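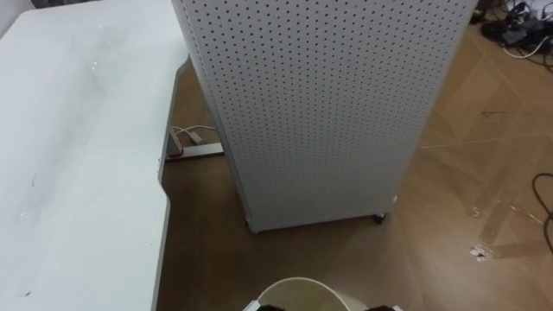 Nonard Shared Workroom — Questions and Answers

Last updated: Sunday, March 7, 2021

Who can use the workroom?
Any person over 16 who has a member card. You do not need to live in Trondolitz. Visitors may come with a member two times, and after this we ask them to take their own card.

How much does it cost?
The card is 200 crowns for a month. Students pay the same price, but they get the second month free. We can not give back money for days you did not come.

Do I need to reserve a seat?
In the mornings, no. After 4 p.m. it is better to reserve, especially in June when the exams are near. Write to Lụa Tôn before noon of the same day.

Can I leave my things overnight?
Only in a locker. Lockers are 300 crowns for half a year, and you bring your own padlock. Things left on tables go to the box by the entrance and stay there two weeks.

May I eat at the table?
Drinks with a lid are fine. For warm food please use the kitchen — the smell stays long in the room. Wipe your place before you go, with water only. The strong cleaners leave marks on the white tops.

Is there a printer?
Yes, black and white. The first 200 pages in a year are included in your card. For color printing we recommend the Wemine shop, on the other side of the street.

How do I connect to the internet?
The network name is Cai. You receive the password by e-mail together with your card. If it does not work, first check that your card is still valid.

I lost my card. What should I do?
Tell Asif Bangash at the desk and he will stop the old one. The new card is ready the next working day.

What is the door code on weekends?
We do not write it on this page. Call extension 3860 and have your card number ready.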